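Shopping for hands, part two

So the money came through! If you read my post back in September you'll remember me grumbling that I'd been asked to plan a purchase without anyone being able to tell me how much there was to spend. It's now December 2021, I have a number, and of course having the number has made everything harder.

Quick recap for anyone new. I look after the equipment list for a small lab, which mostly means I am the person with the spreadsheet. We want to go from one good two-handed setup to something we can run most of the day, and that means buying hands. The fingered ones, I mean. Grippers are easy – you pick one, you bolt it on, it opens and closes for years and you forget it exists. Hands have a personality, and a parts list.

My first spreadsheet had 47 lines on it. Selamawit Hadgu, who does the real work on the arms, looked it over and asked where the cables were. I had put down one line that said "cables." She laughed for a while and then sat down with me, and now there are a lot more lines, covering the spares, the little strain relief clips, the connectors that only come from one supplier, and the fingertip pads, which I had somehow thought of as part of the finger and not as a thing you buy by the bag. They are very much a thing you buy by the bag.

The other half of the planning has been sitting next to the table and paying attention. I'd recommend this to anybody who has to write a budget for a machine they don't run themselves. Rowena Abella let me camp out for an afternoon while the hands did pick-up work with dishes and little striped orange things, and I took more notes than I did in all of college.

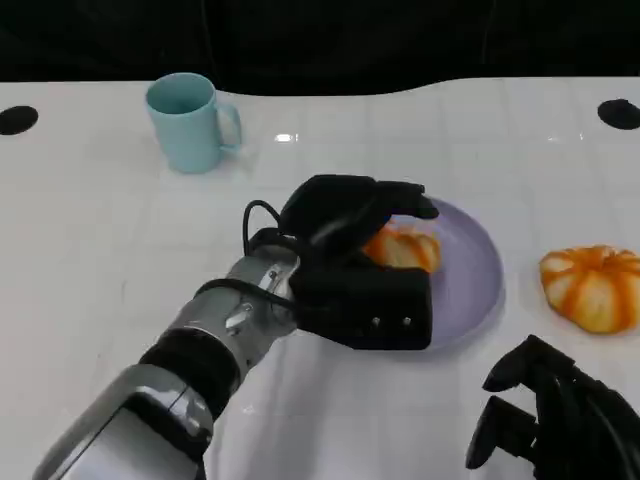
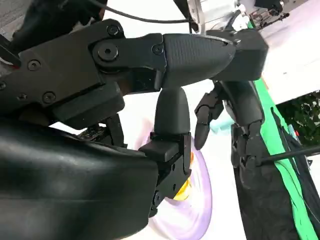
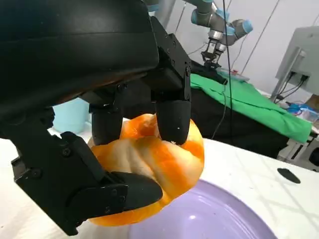

Hands and a lavender dish, all three from the same session.

My notes from that afternoon are mostly questions with dollar signs next to them. How many screws in a finger do we want to be able to replace ourselves? Do we stock whole fingers, or just the joints? If a hand goes back to the maker, do we stop for however long it takes, or do we own a third one that sits in a drawer looking expensive? (I was against the third hand when I started this. I'm now very much in favor of the third hand.)

Then there are the quotes. We've got two so far. Friesen will sell us a pair with a service plan, and the service plan is lovely, except it only starts once the hands have been installed by one of their people, and the next visit they could offer me was so far out that I asked them to repeat it. Plernavik is cheaper up front and ships quickly, but spares are sold in sets. You need one joint, you get the set. Selamawit says we'd use them all eventually and I believe her, but "eventually" isn't a column in my spreadsheet.

I also priced out the boring stuff, and please, if you're doing this yourself, price out the boring stuff! Fingertip pads: I've put us down for 150 over the year. Cables: 40, in two lengths, and Rowena thinks that's on the light side. Then a second tabletop, mounting plates, a decent set of hex drivers for each bench so people stop walking off with the one good set, and a cabinet with drawers that close. The cabinet got more discussion in our meeting than the hands did. Everyone has feelings about drawers.

And props! I had nothing down for props. I figured you grab a mug from the kitchen and some fruit and off you go. But Rowena wants to be able to put the same items out next spring that she put out this week, so she'd like them bought in multiples and kept in labeled bins. Dishes are easy enough. Anything that grew in the ground isn't, so I've given that its own tiny line, to be topped up from the grocery store with petty cash. All in, the props line is $230 and it's the one I feel best about, because I understand every single item on it.

The bit I'm still stuck on is timing. If we order both hands now we get a small discount and a scary invoice. If we order one, run it for a few months and then order the second, we learn something first, but we might end up with two slightly different versions, and Selamawit made a face at that idea that I took as a no. My friend over at Tudby went the one-at-a-time route with a pair from Asen and says it was fine, though they only run theirs a couple of mornings a week.

I'm leaning toward both at once, Friesen if they can move that install visit, Plernavik if they can't. The revised quote is supposed to land before the holidays. If any of you have bought joint sets from Plernavik and know how long the finger ones tend to last, please leave me a comment, I'd love to put a real number in that cell.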